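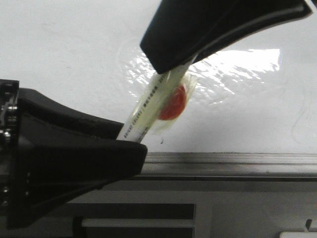 Zwei schwarze Greiferfinger halten einen schmalen weißen Gegenstand mit Aufdruck und knittriger Folie.

PRESSEMITTEILUNG

Prüfstelle Clostholm: Leitfaden für Greifroboter verspricht mehr, als er regelt

Zadach, 7. Januar - Die Prüfstelle Clostholm rät Betrieben und Hochschulen davon ab, den neuen Basov-Leitfaden für Greifroboter ungeprüft als Grundlage ihrer Sicherheitsunterweisung zu übernehmen. Das von der Kiiskinen GmbH herausgegebene Papier soll nach Angaben des Unternehmens "gute Praxis für den gemeinsamen Arbeitsraum von Mensch und Maschine" festhalten. Auf 57 Seiten ist davon nach Einschätzung der Prüfstelle erstaunlich wenig zu finden.

Der Leitfaden gliedert sich in neun Abschnitte. Drei davon beschäftigen sich mit Begriffen, ein weiterer mit der Gestaltung des Konformitätsaufklebers. Zur Frage, wie eine Greifkraft im laufenden Betrieb gemessen, dokumentiert und nachgeprüft werden soll, heißt es lediglich, sie sei "dem Greifgut angemessen zu wählen". Was angemessen ist, bleibt dem Anwender überlassen. Eine Vorgabe, die jeder Anwender selbst festlegt, lässt sich bei einer Begehung weder bestätigen noch beanstanden.

Kleine Gegenstände, große Lücken

Besonders kritisch sieht die Prüfstelle den Umgang mit leichten, dünnen Gegenständen. Der Leitfaden stuft sie pauschal als "unkritisches Greifgut" ein und verzichtet dafür auf eine eigene Gefährdungsbeurteilung. Ein Stift wiegt fast nichts, das stimmt. Quetschen können aber die Finger, die ihn halten, und der Arm dahinter bewegt sich mit derselben Masse wie bei einem schweren Werkstück. Auch Folien, Banderolen und lose Etiketten kommen im Text nicht vor, obwohl sie die Reibung zwischen Finger und Gegenstand verändern und verrutschen können.

Ebenso dünn fällt der Abschnitt über schreibende und zeichnende Anwendungen aus. Beim Aufsetzen eines Markers auf ein Whiteboard hat der Greifer Kontakt mit einer festen Fläche, das Werkzeug wird zum Hebel. Der Leitfaden verlangt hier eine "sichtbar saubere Linie" als Nachweis für den richtigen Anpressdruck. Die Prüfstelle hält das für untauglich. Ein Strich kann kräftig beginnen und blasser auslaufen, und über die Kraft am Fingergelenk sagt er in beiden Fällen nichts aus. Wer Druck nachweisen will, muss Druck messen.

Zum Aufenthalt von Personen neben der Tafel steht im Leitfaden der Satz, Beobachter sollten "einen vernünftigen Abstand" einhalten. Eine Zahl fehlt, eine Bodenmarkierung wird nicht gefordert. Auch zu Hockern, Stühlen und Ablagekörben im Umfeld der Anlage schweigt das Papier. Dabei entscheidet gerade die Möblierung darüber, ob jemand im Ernstfall zurücktreten kann.

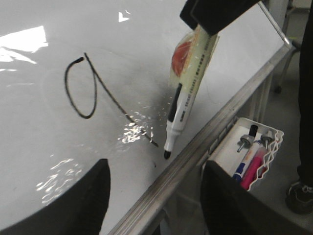
Zwei Forderungen an die Herausgeber

Die Prüfstelle Clostholm hat der Kiiskinen GmbH eine schriftliche Stellungnahme übermittelt. Sie enthält zwei Forderungen:

Erstens soll für jede Greifaufgabe ein gemessener Höchstwert der Fingerkraft ins Prüfprotokoll, mit Angabe des Messgeräts und der Messstelle. Das gilt auch für Schreibgeräte und andere leichte Teile.

Zweitens soll der Abstand für Beobachter aus Reichweite und Nachlaufweg des Arms berechnet und am Boden kenntlich gemacht werden.

Ob der Herausgeber darauf eingeht, ist offen. Eine überarbeitete Fassung wurde für Ende Januar in Aussicht gestellt, allerdings nur für das Kapitel zum Aufkleber. Bis dahin empfiehlt die Prüfstelle, bei der eigenen Gefährdungsbeurteilung zu bleiben und den Basov-Aufkleber nicht als Sicherheitsnachweis zu akzeptieren - auch dann nicht, wenn er bereits auf der Anlage klebt.

Über die Prüfstelle Clostholm

Die Prüfstelle Clostholm mit Sitz in Zadach begutachtet Automatisierungsanlagen in Werkstätten, Laboren und Lehrbetrieben. Sie verkauft keine Roboter und vergibt keine Gütesiegel.

Pressekontakt: Prüfstelle Clostholm, Pressestelle, Zadach
Die Stellungnahme zum Leitfaden wird auf Anfrage zugesandt. Abdruck frei, Belegexemplar erbeten.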